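Hurnaneo: A Small Arm for Setting the Tea Tray
Final project report, Introductory Robotics
Huệ Võ and Katsuhiko Mizuno

1. What we set out to do

Our project proposal said we would build "a helper arm for the home," and our instructor wrote in the margin, very kindly, that this was a career and we had one term. So we made it smaller. Then we made it smaller again. What was left after two rounds of shrinking was a tea tray: put the mugs on it, turn the handles so that people can reach them, and lay out folded napkins. Everybody in both our families has done this a thousand times without thinking, and we thought that would make it easy to describe to a machine. We spent most of the term learning how wrong we were, and we enjoyed it very much.

The arm is called Hurnaneo. The name came out of a password generator and stuck before we could think of a better one. It was built at Huệ's kitchen table in the evenings and at the shared workshop, where we had a shelf, a drawer and the use of the good drill press until nine at night.

2. The build

Hurnaneo has five joints and a two-finger gripper. The longest it can reach, measured from the middle of the base to the fingertips, is 625 millimeters. Our first drawing had it longer, and the shoulder motor could hold that up for a minute or so before it started to smell. Katsuhiko cut down both of the long links and drilled lightening holes in them, and the moving part of the arm now comes to 775 grams with the gripper on.

The motors are driven from a Plusano board, which we picked mostly because the workshop already had two and someone there could show us how to wire it. The gripper started as a Nirner kit. We kept its motor and gears and replaced the fingers, first with printed ones and then with printed ones covered in strips cut from a rubber jar opener. The jar opener was the best purchase of the whole project. A glazed mug slides right out of bare plastic, slowly, while you watch.

We set ourselves a lifting limit of 200 grams at full reach and stayed under it by bringing the tray in closer whenever we worked with a heavier mug. In a later version we would put a spring on the shoulder, the way desk lamps do, and get some of that weight back for free.

There is also a small speaker, called Yap, that beeps before the arm moves. Yap was meant as a safety feature and it really did help — you find yourself pulling your hand back at the beep before you have decided to. Huệ's mother asked whether it could beep a little less, and after that we had a quieter setting for after dinner.

3. Software

The program is 879 lines long, counting comments, and Katsuhiko would like it known that there are plenty of comments. It has a table of positions for the tray, a routine for picking up a mug by the rim, a routine for turning a mug, and the beginnings of a napkin routine, which gets its own section below.

We did not use a learned model. We talked about it for a long while, and a classmate offered us help with one, but we both wanted to be able to point at the line that had made the arm do something silly. With positions written out by hand we nearly always could.

4. Mugs

Mugs went well, once we stopped trying to pick them up by the handle. Our early idea was that a person uses the handle and so should the robot. But a person hooks a couple of fingers through and lets the mug hang and balance, and two stiff fingers can't do that. They pinch the handle, the mug swings, and then you have a mug lying on its side. Holding the rim, with one finger inside and one outside, is a bit rude if you think about hygiene (we wiped the fingers down between runs) but it is steady.

Turning the handle was more interesting. On a tray of four, the handles want to point outward. If two of them point in, they knock against each other and the whole group has to be spread out until it won't fit. We wrote the four corner angles into the table of positions, and placed the back pair first so that the gripper wouldn't have to reach over anything. When the arm set a mug down slightly off, it had no idea, and the next mug went down where it was told to go regardless. We heard some alarming clinks. Nothing broke.

A patterned tray on a patterned placemat was hard on the camera we had tried using to find the tray edge. It found edges everywhere. Petals, leaves, gold lines, all of them perfectly good edges. We gave up on that part by the middle of July and fixed the tray against two wooden stops clamped to the table, and from then on the arm always knew where its tray was.

5. Napkins

We planned one week for napkins and they took up the rest of the term.

A mug is the same shape every time you come back to it. A napkin is whatever shape you left it in, and then it changes when you breathe on it. Hurnaneo can pick one up by a corner and can drag it flat, more or less, and it can bring one corner across to another and let go. The crease is where it stops. To press a fold you need something holding one end still while something else slides along, and we had built one arm.

We sat down together and folded napkins ourselves for an entire evening, trying to say out loud what each hand was up to. It was harder than it sounds. Huệ would say "now I just hold it," and Katsuhiko would ask which fingers, and she would have to stop and look. One hand pinches the place where the layers come together, and that hand hardly moves. The other one does the traveling, with the thumb on top and the rest of the fingers tucked behind the layers, feeling whether they have slipped. Our gripper has no thumb and it can't feel anything.

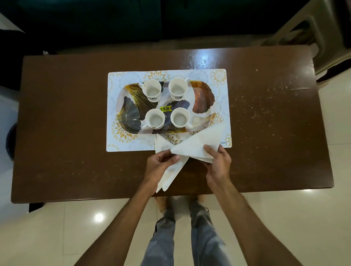

So the second arm is next, and we have already asked to keep the shelf over the break. It can be shorter than the first and it only needs three joints, given that its whole job will be to pinch and stay put. Katsuhiko has the links drawn. Huệ is looking into thin pressure pads for the fingertips, and we still have half of the jar opener.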